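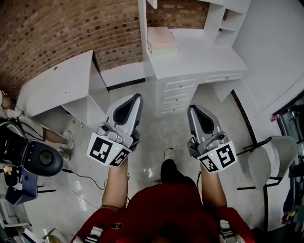

The Bear Who Kept the Ferry

Picture books about boats tend to be about storms. Joni Kinnunen's new one, published by Honkanen in October, has 2 pages of rain and no storm at all. It is about a bear named Brendus who runs a ferry across a narrow river, and about the afternoon a bridge opens a little way upstream.

The passengers stop coming. Brendus paints the ferry. He oils the bell. A goose who has never paid her fare rides over and back four times to keep him company, and neither of them mentions the bridge until page 37.

Kinnunen wrote the first version as a story for grown-ups, set in a town called Nosmont. It ran to 3147 words and she could not get anyone to print it. She cut the mayor, the newspaper and most of the talking, and what was left fit a picture book. The town kept its name, painted on the landing sign.

"The bear was the only one I missed when I put it away," she says. "So I started again with him and let the rest go."

She draws in pencil and adds color late, mostly browns and a flat green for the river. The bridge is the only thing in the book drawn with a ruler. Younger children may not notice, but they do seem to dislike the bridge on sight. At a reading in the Wornimura library, a girl in the front row told it to go home.

The middle is slow. There are three spreads in a row where very little happens, and a parent reading aloud at bedtime will feel it. The goose helps. So does the bell, which children can ring themselves by shouting the word each time it turns up in capital letters.

The ending will divide people. Brendus doesn't win his passengers back, and the bridge doesn't fall down. He finds a different use for the ferry — I won't give it away — and the goose finally pays. My son, who is four, wanted to know how much. The book doesn't say, so we settled on a button.

It reads best to children from four to seven. Older ones may like the endpapers, where Kinnunen has drawn the whole river with every landing marked.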